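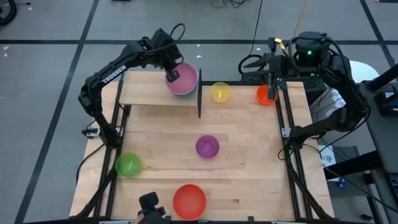 How often should a wooden benchtop be oiled?

Every three months in the first year after installation, then twice a year once the surface has stabilised. Boards beside a sink or cooktop need an extra coat at those spots whenever water stops beading.

The interval assumes a penetrating oil on a solid timber top. It does not apply to polyurethane or other film finishes, which are not re-oiled at all. Where the existing finish is unknown, put a teaspoon of water on an inconspicuous area and leave it for ten minutes. A penetrating oil that is due for renewal will let the timber darken under the water. A sound film finish will show no change in colour.

Moisture and movement

Timber takes up and gives off moisture until it is in balance with the surrounding air. Across the grain it swells and shrinks measurably; along the grain the change is small enough to ignore. Butcher-block tops are glued up from many narrow staves, which evens out the movement between boards but does not remove it. A top fixed rigidly to its cabinets will cup, split along a glue line or pull its screws.

The Hirnholm workshop keeps a record of one of its long display tops, a beech board 2,135 mm in length and 789 mm deep. Between the end of a humid summer and the middle of the heating season its depth changed by some 3 mm. Its length did not change by an amount the tape could show. The top is held with slotted brackets along the front and back rails, and the screws travelled in their slots as intended.

Oil slows the exchange of moisture. It does not stop it. For this reason the underside and the ends should receive the same number of coats as the face. A top oiled on one side only will take up moisture faster from below and cup upward at the edges. Owners often skip the underside at re-oiling, and this is acceptable if it was sealed properly before installation. The cut-outs for sinks and taps are a different matter and should be checked each time.

End grain

End grain absorbs oil at several times the rate of face grain. One coat there is never enough. Apply oil to the ends first, let it soak in while the face is being done, then return and apply again. Repeat until the end grain stays evenly wet for five minutes, then wipe it off. On tops with mitred corners, work the oil into the joint with a small brush.

Procedure

Clean the surface with warm water and a little dish soap, wipe dry and leave overnight. Sand lightly with 180 grit in the direction of the grain, then 240. Do not go finer. A burnished surface takes up less oil and the coat will be thin.

Vacuum the dust and wipe with a barely damp cloth. When the surface is dry, spread the oil with a lint-free cloth or a short-nap pad. Wait 15 minutes. Add oil to any dull patches, wait again, and remove all surplus. Surplus left on the face dries to a sticky skin that can only be removed by sanding.

Two thin coats, a day apart, are better than one heavy one. Light use is possible after 24 hours. Keep standing water off the surface for a week.

Rags soaked in a drying oil such as linseed or tung can heat up and ignite without any flame nearby. Spread them flat outdoors to dry, or put them in a metal tin filled with water and close the lid. Do not leave them crumpled in a bin.

Choice of oil

Readers have asked about mineral oil. It is colourless and simple to apply, but it does not cure, and it washes out with ordinary cleaning. It suits a loose chopping board that is re-oiled every few weeks. For a fixed benchtop we recommend a curing oil or a hardwax oil. Check the label for food contact once cured, and observe the full curing time stated by the maker.

Hardwax oils can be patched locally, with some difference in sheen at the boundary of the repair. Tinted versions are harder to patch, and on these we advise treating the full length of a stave up to its glue lines.

Black marks

Blue-black stains around taps and under cans are caused by iron reacting with tannin in the timber. Oak is the usual case. Sanding removes only shallow marks. For deeper ones use oxalic acid, mixed to the label directions, with gloves and eye protection. Rinse thoroughly, allow two days to dry, and re-oil the area.

Svatopluk Kopecký's notes on fixing slots and bracket spacing will appear in the March issue.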